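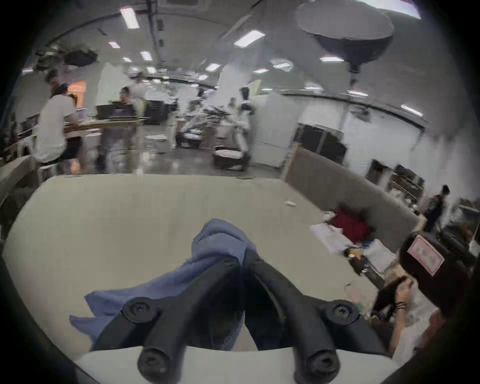

Shrinkage, cotton jersey, batch 47

30/10/2019

Carried over from the last entry: length shrinkage on the Budamex jersey still does not match the supplier sheet. Sheet says three percent after the first wash. We get a bit over five in length and under two in width. Same wash program, same detergent (Clomico powder, no softener), so either the sheet was done on line-dried pieces or our marking is off. I think it is mostly the drying. Venkatesh Iyer thinks it is the marking. Test below is set up to separate the two.

Material

100 percent cotton single jersey, tubular, slit open here. Pieces cut at least a hand's width in from the selvage. Previous pieces were cut closer in than that and two of them had visible curl, so those results are struck out on the earlier page. Do not average them in.

Conditioning: overnight on the rack, single layer, door closed. The room is drier than we would like once the heating is on. Expect it to get worse in November. Humidity log is on the clipboard, please fill it in even if the value has not moved.

Marking

Benchmarks at 200 mm, three pairs lengthwise and three pairs widthwise, laundry pen. The thread marks we tried before pull in the dryer and pucker the knit locally, and then the reading comes out short. That alone accounts for part of the old numbers, so Venkatesh has a point there.

Piece goes down flat with no stretch. Smooth outward from the center with the flat of the hand, lift, let it drop, then mark. If the wales are not straight by eye, start over. Jersey will take a couple of millimeters of stretch from smoothing alone and hold it until it gets washed, at which point it gets counted as shrinkage.
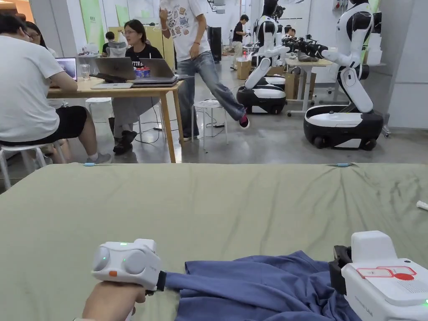 Blue cloth on the green sheet, clips at the far edge.

Wash and dry

Warm wash, normal spin, load made up with ballast of the same jersey. Then split:

Set A: line, hung by the width so the weight does not pull on the length.
Set B: Sýkora tumble dryer, low, 18 minutes, out immediately.
Set C: same dryer, same setting, left in the drum until cold.
Set D: flat on mesh.

B needed a second short run. The timer on the Sýkora stops early if the lint filter is more than half covered, and it was. Cleaned it, restarted, wrote the extra time on the tags. B is therefore not a clean result and should be repeated before anyone quotes it.

Results, first cycle

Set A: length down three percent, width down one.
Set B: length down five, width down two.
Set C: length down six, width unchanged. One piece skewed, seam side visibly twisted.
Set D: length down three, width down two.

A and D land on the supplier sheet. So the sheet is fine, for air drying, and should say so. The extra loss in B and C is tumbling. Knit loops get longer in width and shorter in length when they are knocked around damp, and heat is a smaller part of it than people assume. Would need a no-heat tumble set to say how much smaller. Added to the list.

Relaxed the B pieces afterward by re-wetting and drying flat. They recovered close to one percent in length. C did not recover anything I could measure.

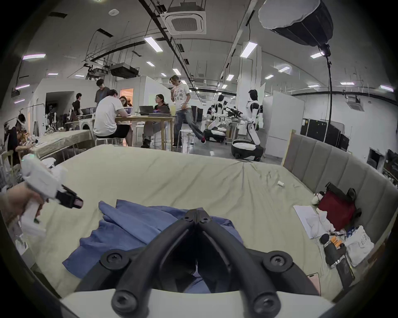

Should length be read before or after pressing?

Before. Pressing puts back part of the length, and the amount depends on who is pressing. If a pressed figure is needed, write it in a separate column and note the iron setting.

Reading error: Venkatesh and I each read all of set A without seeing the other's sheet. Largest difference was one millimeter, mostly at the widthwise pairs, where the pen line spreads along the loops. A finer pen would help. The steel rule is better than the tape. The tape has stretched, checked against the rule, and it has now been thrown out.

Also tried the cut-out template from Altside. Fine for width. For length it drags on the fabric when it is lifted off, so it goes back in the drawer until we find something smoother to face it with.

Comparison with garments

Made-up shirts do not behave like flat pieces. The side seams hold the length back and the hem does the reverse, it flares when the body around it shortens. Measure body length from the high shoulder point to the hem,
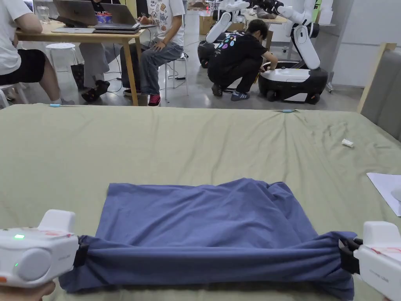 and chest one inch below the armhole, same as on the cutting-room spec, otherwise the two sets of numbers cannot be put next to each other. Shoulder seams with tape in them should be left out of any width figure.

To do

Repeat B with a clean filter.
No-heat tumble set, same load.
Cycles two through five on A and D only.
Ask Budamex how their pieces were dried and whether the finish was compacted.
Finer pen.
Re-tag set C, ink on two tags is unreadable after the wash.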